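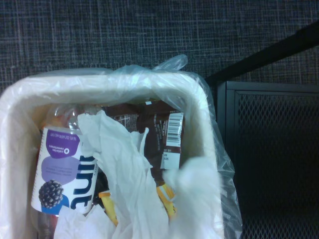

Last updated: Apr 16, 2020

Elmarie Du Plessis has a kettle, a landline and a view of a closed border post, and on the morning we speak she has already used the first two to complain about the third.

"They've put a chain across it," she says. "A chain! You could step over it in a skirt."

Du Plessis spent most of her working life as a mediator, the sort of person governments ring when they would like to talk to someone they have sworn never to talk to. Her last job, before what she calls her unsuccessful retirement, was the Bredum talks, which were meant to settle who runs the river crossing at Poltus and who collects the tolls. The two sides signed in June. They have been disagreeing ever since over what they signed.

The agreement is 400 words long. She is proud of that, in the way other people are proud of a small car.

"The first draft was the size of a phone book. Every clause had a grievance in it. I told both delegations they could keep the clauses or keep the grievances, and they asked for an adjournment to think it over."

The adjournment lasted into the following week. When everyone came back, the delegation from the eastern bank had a new leader, Bongani Modise, and the western one had a new colour of folder. Du Plessis took both as progress.

Modise remembers it a little differently. Reached by phone at his sister's place, where he has been since travel stopped, he says the folders were always green and that he was sent to Bredum to make sure nothing was signed at all.

"My instructions were to be polite and unavailable," he says. "I managed the polite part. But Elmarie books her meetings before breakfast, and I am a weak man in the mornings."

What they settled on was a joint crossing authority, with a chair from each bank taking turns. It had a staff, a stamp and, for a while, a boat. The arrangement held until the virus reached the valley and each side shut its own half of the bridge, on different days and under different regulations. For a short time a person could legally walk to the middle and then do nothing further.

Du Plessis laughs about this for longer than I expected. Then she stops.

"There were some 400 people crossing for work every day. Cleaners, nurses, a fellow who tunes pianos. It's funny until you're the nurse."

The authority's current chair is Karabo Msimang, a former customs officer with a fondness for procedure. He has written to both governments asking that health workers be let through on a single permit. One has replied that it supports the idea in principle. The other has replied that it is waiting to see what the first one means by principle.

"I'm not discouraged," Msimang says, sounding it. "We have 2 letters, and they don't contradict each other. In this job you frame that."

He would like to convene a formal session, but the agreement says the parties must meet "in the same room", a phrase Du Plessis put in herself after an early round in which the delegations sat in separate buildings and sent a driver back and forth with notes. She now regards it as the worst line she has ever written. Lawyers on both banks are considering whether a video call is a room.

"I could ring them and tell them what I meant," she says. "I have offered. They said the intention of the drafter was of limited relevance. I said I was the drafter. They said yes."

Modise thinks the lawyers will come round, mostly out of boredom. He has started taking Msimang's calls in the afternoons, unofficially, and says they have got as far as agreeing on the wording of the permit, if not on who would print it. Asked whether his government knows about the calls, he says the line is very bad.

Would she go back, if they asked her?

"They have asked. Twice." She gets up to see to the kettle, and the rest comes from across the kitchen. "I told them I'd do it when the chain comes down. Somebody over there is apparently looking for the key."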